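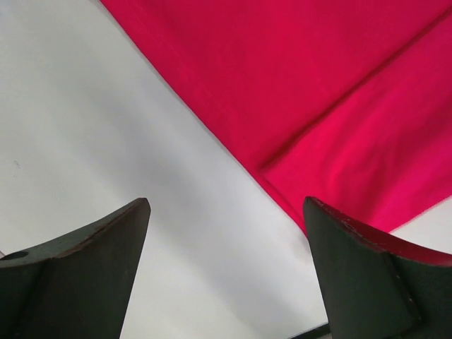

3 min read

Projects > Cloth Handling > Felari > README

Felari: wrist-view cloth episodes, and what it cost us to plan them

Hello and welcome! Felari is a small set of recordings of a two-fingered gripper working with cloth on a white tabletop, filmed from the wrist. It was put together at our workshop in Fladenby, and this file does double duty as the data card and as the notes I wish I'd had in front of me when I was filling in the equipment request. If you only want the data, skip down to "What's in it". If you're trying to work out what to ask your own department for, put the kettle on and read the lot.

What's in it

- 400 episodes, each one a single attempt with a single cloth
- wrist view only, colour, no depth
- a plain text note for each episode, written by whoever was driving
- 21 episodes marked "unsure", where the driver and the reviewer couldn't agree on the outcome

The marked ones are still in the download. Please don't drop them without having a look first, as a few are among the most useful in the set.

What it doesn't have

There's no overhead view. We budgeted for one, then spent the money on spare fingertips, and I'd make the same choice again (Ivan Melnychuk would not, and he's welcome to write his own README!). From the wrist a cloth often runs right out of view, so you'll get a fold and one long edge and have to do without the corners. If your method needs to see the whole outline, this is the wrong set for you, and you should plan on a second camera from the start.

Notes for anyone budgeting

Fingertips wear. You can see scuffs along the ridge of one finger in the picture at the top, and a worn tip is a thing to price in as a consumable, along with the cloths. We put them under "equipment" in the February request, which meant every replacement needed a fresh signature from Larysa Horobets, who was very patient with us. Put them under supplies.

Dark fingers pick up colour. A saturated red cloth throws red onto the upper face of the finger beside it, and we'd trained a first segmentation model before Salamatu Ackah spotted that it was labelling part of the gripper as fabric. Lighter or more matte tips may be worth asking your supplier for. We got ours through Closov and didn't think to ask.

Lighting deserves its own line in the budget. Ours didn't have one. You'll find broad soft shadows on the white surface in plenty of episodes – usable, but a pain if you're thresholding.

Buy 2 of every cable. Plan on 200 hours of operator time for a set this size, including re-threading everything after somebody moves the bench. Our first estimate was half that, and Yevdokiia Holovko was kind enough not to laugh when she saw it.

Versions

20th March – first shared copy. Episode notes tidied, spelling mostly fixed.

The next round will use an arm we're calling Xu, if the quote comes in where we hope. It has a longer reach, and we've asked for the overhead camera again.

Contact

Questions about the files go to Illia Horobets. Questions about the spreadsheet can come to me, and I'm happy to send the blank version along to anyone who'd like it.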